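Balport Shop List - message archive
2020-07-20
Posted by: list member, Baltberg

Subject: Re: white sheet under bottles on the bench - cleaning

> We put a white sheet under the squeeze bottles on the assembly bench
> in March, as the Prudau notes suggest. It already has brown and gray
> marks that don't come off with a damp cloth. Is it worth cleaning
> these, or do you just replace them? Also, does anyone store bottles
> lying down? Ours drip when upright on a shelf that shakes.

Two separate questions, so two answers.

Cleaning. We use Degefa board, cut to fit the bench, 34 inches on the long side. A damp cloth takes off dust and fresh pencil. It does little for anything that has soaked past the surface. Isopropyl works better on ink but leaves a dull patch, and the patch then picks up dirt faster than the rest. I stopped scrubbing. Faint smudges don't affect the use of the sheet, which is to let you spot a dropped screw or a fresh drip. Once old marks can be mistaken for new ones, turn the sheet over. When both sides are bad, replace it. The last pack we ordered was 100 sheets, item 312 in the Balport catalog, and we are not close to finishing it.

If you want to know whether a mark is new, circle the old ones lightly in pencil. Don't use marker - it bleeds under alcohol.

Bottles. Lying down is fine for a short time if the cap is fully closed and the contents are thin. For anything thick I would not do it overnight, as it settles against the cap and the first squeeze comes out uneven. If the shelf shakes, fix the shelf or put a strip of rubber mat under the bottles. Leave the label facing up so it can be read without rolling the bottle over.

One more point on placement. Keep boxes and cards off the white area, or push them to the near edge. They hide drips, and printed stock can transfer color if it gets wet. 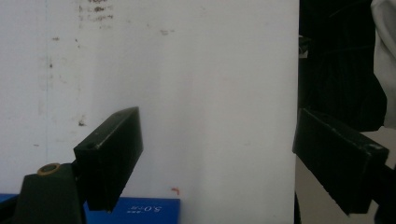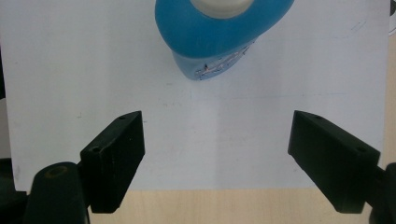 White sheet with marks; blue bottle on its side in the second.

This archive uses cookies to remember your reading settings. Accept | Decline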